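Last updated: June

We use cookies to remember your language and the last page you viewed. Accept | Manage settings

Section 4. Recording examples in the simulated room

This section covers recording practice episodes for a two-arm robot in the Vornerau simulator. It assumes the simulator is installed and both hand controllers are paired (Section 3). The finished episodes are used to train the Petrauskas policy in Section 6.

4.1 Before you start

1. Open Vornerau and load the project Sodthorpe.

2. Under Room, choose Randomize surfaces. Wall and floor materials change each time a room is loaded. Leave this on for all training episodes.

3. Check free disk space. A full session of 100 episodes needs 80 GB with all cameras on.

4. Set the episode limit to 600 steps. The recorder stops by itself at the limit and marks the episode as timed out.

5. Type your operator name in the session box. Use the same spelling every time, or the export tool will list you as two people.

Note: Do not change the lighting preset between episodes in the same session. If you need a different preset, close the session and open a new one.

4.2 Checking the body camera

The body camera moves with the robot. Its view can tilt a long way from level when the robot leans, and the robot's own body may fill much of the picture. Both are normal. Check the following before you record.

1. Select Body camera in the view list.

2. Bring both arms forward to the table. Both grippers must be in view at the start of the episode.

3. Look for the task objects on the tabletop. If an arm hides one of them, move the arm and look again.

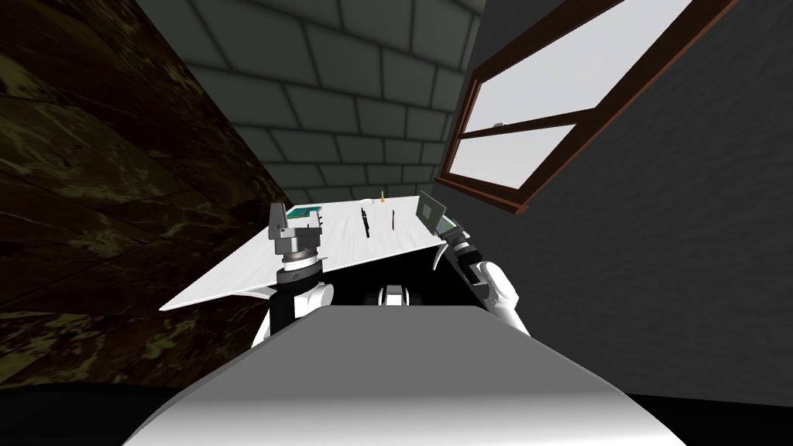 Figure 4-1. Body camera view with both arms at the table.

4. Press Hold to save the start pose.

Caution: Do not reset the room while a gripper is closed on an object. The object can be placed inside the gripper when the room reloads, and the episode that follows will be unusable. Open both grippers first.

4.3 Recording an episode

1. Read the task line at the top of the operator window. Say it out loud if you are working with a partner.

2. Press Record. Wait for the tone before you move.

3. Carry out the task at a steady pace. Short pauses are fine. Long ones teach the policy to wait, so if you need to think, stop and discard.

4. If you miss a grasp, back off, open the gripper and try again in the same episode. Recoveries are worth keeping.

5. Return both arms to the start pose and press Stop.

6. Mark the episode Success, Fail or Discard. Use Fail when the task was tried properly and not finished. Use Discard for operator mistakes, such as a dropped controller or the wrong task.

Note: Timed-out episodes are not deleted. They go to the review list and need a mark like any other.

4.4 Checking the gripper camera

The gripper camera looks along the fingers from just above and behind. It gives the policy its closest view of a grasp, so faults here matter more than faults in the other views.

1. Select Gripper camera, then Left or Right.

2. Open the gripper all the way. Both fingers should show, with a clear gap between them.

3. Point the gripper at the floor and then at a wall. The tile lines should stay sharp in both directions. If they smear, lower the render speed one level.

4. Repeat for the other arm.
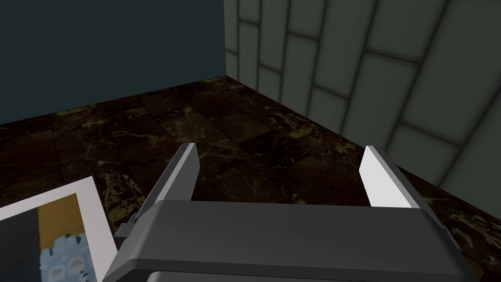 Arsen Bondarchuk writes that new operators should run this check again halfway through a session, as he once lost a whole Thursday afternoon of episodes to a gripper view that had dropped to low detail after a reload. The recorder gives no warning when this happens. Until it does, repeat steps 1 to 4 after any reload that takes longer than usual.

4.5 Reviewing and exporting

1. Open Review and sort by mark. Look at the Fail group first.

2. Play each episode at double speed with the body and gripper views side by side. The two views must stay in step. If one lags, discard the episode – the export tool cannot repair timing.

3. Click Export and choose the Nultach format.

4. Compare the episode count in the export log with the count in Review. The current Sodthorpe set holds 868 episodes before your session is added.

5. Send the log to Kyung-hwa Kwak, and keep the raw files until you get a reply.

Caution: Export overwrites any folder with the same name and does not ask first.

If the counts do not match, run Export again with Verify turned on. If they still differ, see Section 9, Error messages.

Get release notes by email. Enter your address to subscribe. You can unsubscribe at any time.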